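La encimera como herramienta de medida: entrevista con Efthymia Tsolakis

26 de febrero de 2023

Efthymia Tsolakis lleva la parte técnica de Plilto, un taller que proyecta y reforma cocinas de uso diario en viviendas pequeñas. Antes trabajó en Wosten, donde se ocupaba de los ensayos de superficies. La conversación se centró en un asunto que suele quedar fuera de los catálogos: qué ocurre con los polvos y las migas en el tramo de encimera donde se pesa, se vierte y se mezcla.

La primera pregunta era por el color. Muchos clientes piden blanco liso y ella suele proponer gris moteado.

«El moteado reparte la atención», explica. «Sobre una superficie con puntos claros y oscuros, una mota aislada se pierde. Un montoncito, en cambio, se ve igual. Para una persona que cocina todos los días me parece un compromiso razonable. Para alguien que hace repostería fina y necesita ver hasta el último grano, recomiendo un tono oscuro y continuo.»

Tsolakis distingue entre suciedad visible y suciedad accesible. La primera depende del color y de la luz. La segunda, de la geometría: juntas, cantos, encuentros con la pared. En su opinión, el encuentro posterior es el punto peor resuelto de la mayoría de las cocinas.

«La gente mira el centro de la encimera y limpia el centro de la encimera. La harina acaba en la línea de atrás. Si hay una junta, aunque sea fina, hay que pasar por ella un paño apenas húmedo, en una sola dirección. Si el paño va empapado, se forma engrudo y luego hay que rascar.»

Sobre la pared pintada sin revestir es menos severa de lo que cabría esperar. La acepta en la zona seca, siempre que la pintura sea lavable y que la placa de cocción quede a una distancia suficiente. En Plilto piden un mínimo de 30 centímetros libres a cada lado del punto de trabajo, sin aparatos ni botes.

Los recipientes ocuparon buena parte de la charla. Tsolakis no es partidaria de comprar juegos completos.

«Una taza de vidrio con asa hace bien el trabajo de medir y trasvasar. Se ve el nivel desde fuera, se agarra con una mano y se vuelca sin cambiar de postura. Las paredes acanaladas deforman un poco la lectura, así que no la usaría para una cantidad crítica. Para eso está la báscula.»

El defecto, admite, es el borde. Una taza para beber no tiene pico vertedor y el polvo cae en abanico. Si además está llena hasta arriba, basta inclinarla poco para que algo salga fuera. Su norma es no pasar de tres cuartas partes de la altura y acercar el cuenco a la taza antes de verter, con el borde de una pieza sobre el de la otra.

Del cuenco pide que sea redondo y bastante hondo. El material le preocupa menos: el plástico pesa poco y se desplaza al remover, pero un paño doblado debajo lo corrige. Los colores vivos le gustan para ingredientes pálidos, por contraste.

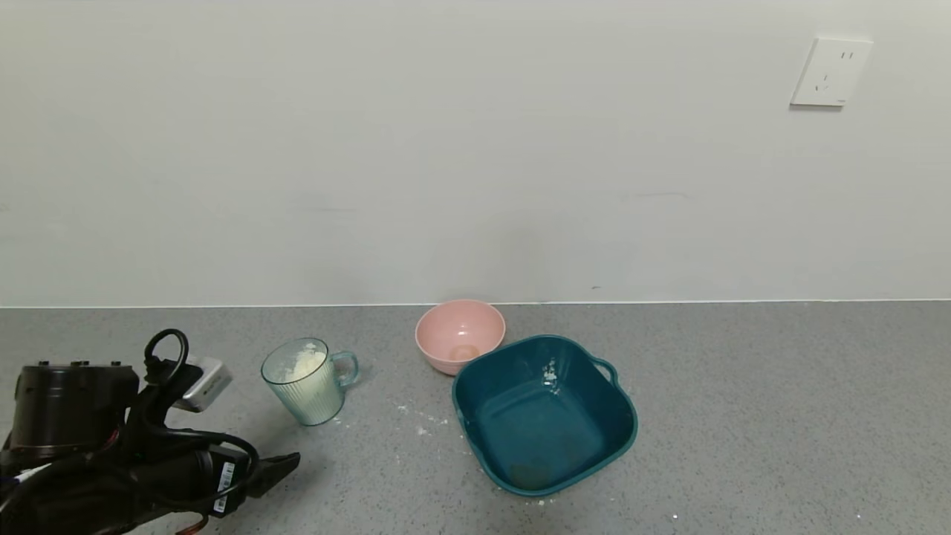 El orden de las operaciones

En una encimera con la taza de vidrio llena de un producto blanco que se desmenuza, unas migas a la derecha de la base y el cuenco rosa detrás, hacia la pared, Tsolakis no empezaría por el paño.

«Primero decido qué pasa con el contenido de la taza. Si va al cuenco, traigo el cuenco hacia delante, vierto y después recojo. Limpiar antes es limpiar dos veces. Y las migas se recogen en seco, con una rasqueta de plástico o con el canto de una tarjeta, llevándolas hacia el borde delantero. El paño es lo último.»

Su secuencia tiene 4 pasos: verter, retirar la pieza vacía, recoger en seco y repasar. La probó en agosto con su compañera Melaniia Maksymiv, que tenía una objeción. Maksymiv prefiere trabajar sobre una bandeja y devolver al bote lo que se derrama. Tsolakis lo admite con productos secos y bandeja limpia – con la encimera desnuda, lo caído se desecha.

Enchufes y polvo

La placa de enchufe en la pared, a un lado de la zona de mezcla, es práctica para conectar una batidora. También obliga a pensar en qué se hace debajo.

«No me inquieta un enchufe encima de la encimera si está a buena altura y fuera de la trayectoria del vertido. Me inquieta el cable que cruza por delante del cuenco. Se engancha con la manga y arrastra todo.»

Para la placa recomienda un cepillo blando y seco. Nada de pulverizador directo. En los proyectos nuevos la sitúa en el extremo del tramo de trabajo, lejos del fregadero, y deja el centro de la pared libre.

Al preguntarle por los productos de limpieza, contesta que para harina y similares usa agua templada y poco más. El jabón lo reserva para cuando ha habido grasa.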